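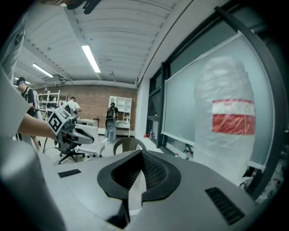
마틸드 로루는 일하는 방이란 게 책상하고 의자만 있는 심심한 곳인데 거기서 뭘 배울 수 있느냐고 물었어요. 쉬는 시간 종이 울려서 대답을 다 못 해 주었는데, 그게 내내 마음에 걸려서 이렇게 긴 글을 쓰게 되었답니다. 마틸드도 읽고, 여러분도 같이 읽어 주면 참 좋겠어요.

자, 먼저 고개를 들어 천장부터 볼까요? 교실 천장은 평평한 판으로 덮인 경우가 많지만, 창고나 공장처럼 생긴 건물에 들어가 보면 물결치듯 골이 진 금속판이 그대로 보이기도 해요. 왜 굳이 구불구불하게 만들었을까요? 종이 한 장만 있으면 금방 알 수 있어요. 종이를 책 두 권 사이에 다리처럼 걸쳐 놓고 지우개를 올려 보세요. 아마 푹 꺼질 거예요. 이번에는 같은 종이를 부채처럼 접었다가 살짝 펴서 걸쳐 보세요. 지우개 하나쯤은 거뜬히 버틴답니다! 금속판도 똑같아요. 골이 지면 얇은 판도 잘 휘지 않아서, 넓은 지붕을 덮기에 아주 좋지요.

천장에 길쭉하게 달린 등은 형광등이에요. 보통 형광등은 유리관 안쪽에 하얀 가루가 발라져 있어요. 전기가 흐르면 관 속의 기체가 우리 눈에 안 보이는 빛을 내고, 하얀 가루가 그 빛을 받아서 우리가 볼 수 있는 환한 빛으로 바꾸어 준답니다. 빛을 갈아입히는 옷 가게 같다고 할까요? 관이 기니까 빛이 넓게 퍼져서 그림자도 덜 진해요. (깨지기 쉬우니까 등을 갈아 끼우는 일은 꼭 어른에게 맡기기로 해요.)

그다음은 붉은 벽돌 벽이에요. 많은 벽돌은 진흙을 네모나게 빚어서 뜨거운 가마에 구운 것인데, 진흙 속에 들어 있던 철 성분이 구워지면서 불그스름해져요. 벽돌 쌓은 모양을 자세히 보면 위 칸 벽돌이 아래 칸 벽돌 두 개에 걸쳐 있는 경우가 많아요. 세로 틈이 한 줄로 이어지면 벽이 그 줄을 따라 갈라지기 쉽거든요. 블록 놀이를 좋아하는 친구라면 벌써 알고 있었을지도 모르겠네요. 저는 어릴 때 클러크데일이라는 동네에 살았는데, 학교 가는 길에 벽돌담이 길게 이어져 있어서 손가락으로 틈을 따라 걷다가 지각한 적이 꽤 많았어요.

이제 바닥 쪽으로 내려와 봅시다. 방 안에서 물을 마시는 자리도 그냥 지나치면 아까우니까요.

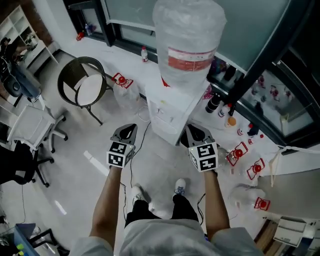
커다란 물통을 거꾸로 꽂아 쓰는 급수기를 본 적이 있나요? 통이 뒤집혀 있는데도 물이 한꺼번에 와르르 쏟아지지 않으니 참 신기하지요. 비밀은 공기에 있어요. 통에서 물이 빠져나오려면 빈 자리를 채울 공기가 들어가야 해요. 꼭지를 열어 컵에 물을 받으면 기계 안에 고여 있던 물이 줄어들고, 그 틈에 공기가 통 속으로 올라가면서 꿀럭! 하고 소리가 나요. 그러면 딱 그만큼 물이 내려오고요. 꼭지를 잠그면 공기가 더 들어갈 길이 막혀서 물도 얌전히 멈춘답니다. 다음에 물을 받을 때는 귀를 기울여 보세요. 저는 그 소리가 꼭 배부른 개구리 소리 같아요.

그리고 여러분이 제일 좋아하는 뽁뽁이 이야기도 빼놓을 수 없어요. 뽁뽁이는 얇은 비닐 두 겹 사이에 공기를 동글동글하게 가두어 만든 포장재예요. 물건이 어디에 쿵 부딪히면 공기 방울이 먼저 눌리면서 충격을 나누어 받아요. 가로로 8개, 세로로 8줄이 있는 조각을 잘라 내면 작은 방울이 모두 64개나 일을 하는 셈이지요. 방울을 터뜨리면 재미있긴 한데, 터진 방울은 물건을 지켜 주지 못하니까 다시 쓸 뽁뽁이는 조금만 참아 주세요. 저도 참는 게 쉽지는 않아요!

마지막은 의자예요. 사무용 의자 밑을 들여다보면 다리가 별 모양으로 다섯 갈래로 뻗어 있는 것이 많아요. 네 개면 안 될까요? 되긴 되는데, 몸을 옆으로 기울였을 때 다리와 다리 사이로 넘어지기가 더 쉬워요. 다리가 다섯이면 사이가 그만큼 좁아져서 든든하지요. 등받이에 그물 같은 천을 쓴 의자도 있는데, 구멍 사이로 바람이 드나들어 여름에 등이 덜 더워요. 그런가 하면 가느다란 금속 다리에 폭신한 방석을 얹은 의자도 있어요. 이런 의자는 바퀴가 없어서 앉을 때 스르르 밀려나지 않는답니다.

집에서 해 볼 만한 것도 하나 적어 둘게요. 작은 페트병에 물을 가득 담고, 입구를 손바닥으로 막은 채 물이 담긴 대야 속에 거꾸로 넣은 다음 손을 떼어 보세요. 물이 병 속에 그대로 남아 있을 거예요. 그러다 병을 살살 들어 올려서 입구가 물 밖으로 나오는 순간에 무슨 일이 생기는지 잘 보세요. 바닥이 젖을 수 있으니 욕실에서 하는 게 좋고, 수건도 한 장 준비하세요. 결과를 그림으로 그려 오는 친구들이 있으면 4월에 교실 뒤쪽 벽에 함께 붙여 둘게요. 마틸드, 네 그림 자리는 창문 옆으로 비워 둘게!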